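Ticket 301 — Foil and paper going in the wrong waste stream, second floor kitchen
Opened: June 6, 2023
Site: Brenevport
Raised by: Dulce Pacheco
Status: Open, waiting on supplier

Problem
Our mixed recycling was refused again by Tivau. Their slip gives the reason as "foil in paper". It is the second refusal since the bins were changed over in October, and we were charged for both. Please check the labels and tell us what people are meant to do with foil.

Steps taken so far
Checked the labels on the kitchen bins. The Protora lids say "Dry recycling" with no picture, and the old sheet on the wall still says foil goes in with cans. Tivau's current list says foil is accepted only if it is clean and kept apart from paper. Took the old sheet down. Asked the day team to keep lunch waste on the table until it has been sorted, then put it through by type.
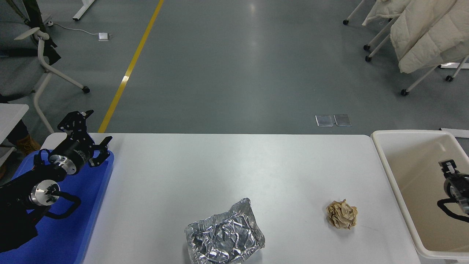
Sorting by type is slow mostly on account of the foil. People fold it round their food and leave it in whatever shape it ends up, and food gets caught in the creases. Pieces like the one on the white table, with the edges turned up into a shallow tray, need opening out and wiping before they can go anywhere. A ball of brown paper like the one to the right of it is simpler: pull it open, check there is nothing inside, and put it in with the paper if it has no grease on it. Greasy paper goes in general waste.

Update
Rang Tivau. They confirmed that foil should be scrunched together into one ball, and that small loose bits are likely to be missed at their end. They will take up to 6 kg of it per collection. Bag it separately — clear bags only.

Update
Ordered new lid labels from Hubáček, part 177, with pictures on. Two sets, one for each kitchen. No delivery date yet.

Still to do
Fit labels when they arrive.
Dulce to query the second charge with Tivau, as the slip has no weight on it.
Ticket stays open until a collection has gone through without a refusal.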